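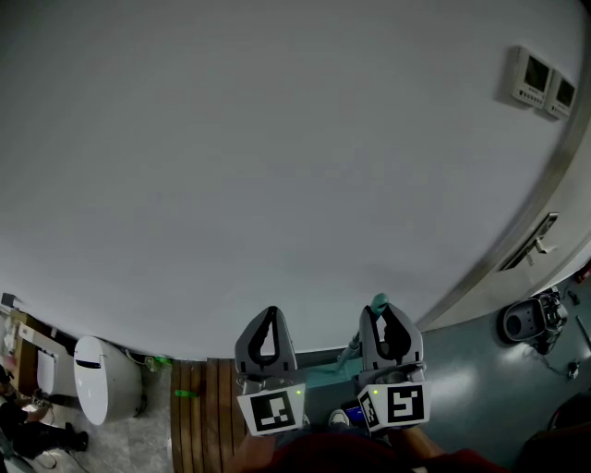

Gradholm Lever Handle Set, satin finish
Reviewed by Margit Jakab

Rating: 4 out of 5

I bought 3 of these for the back rooms of our office in Brellville, where the old round knobs had gone stiff. They have been on the doors since April, long enough to have an opinion.

The set comes with two levers, two rectangular lock plates, a latch, a spindle and a bag of screws. The plates are big enough to cover the marks left by most older hardware. Mine hid everything except a chip in the paint on one door, and I touched that up in white.

Fitting the first one took up to an hour. The other two went faster once I knew the spindle had to go in before the inside plate was lined up. The instruction sheet shows it the other way around. You need a Phillips screwdriver and the small hex key in the box. I used my own key, as theirs rounded off on the second door.

The lever has a good weight and comes back level when you let go. It's easy to work with an elbow when your hands are full. The latch closes with a light click. On a door with a metal frame it is somewhat louder, and a strip of felt behind the strike helped.

Fingerprints show near the end of the lever. A damp cloth takes them off. I had a MacBrayne set at my last place that hid them better, but the lever on that one sagged within a year.

One plate arrived with a scratch. I sent a picture to the seller, Ratalano, and the replacement came in 9 days. They didn't ask for the old one back.

I took off a point for the instructions and the soft hex key. I've ordered another set for the storage room.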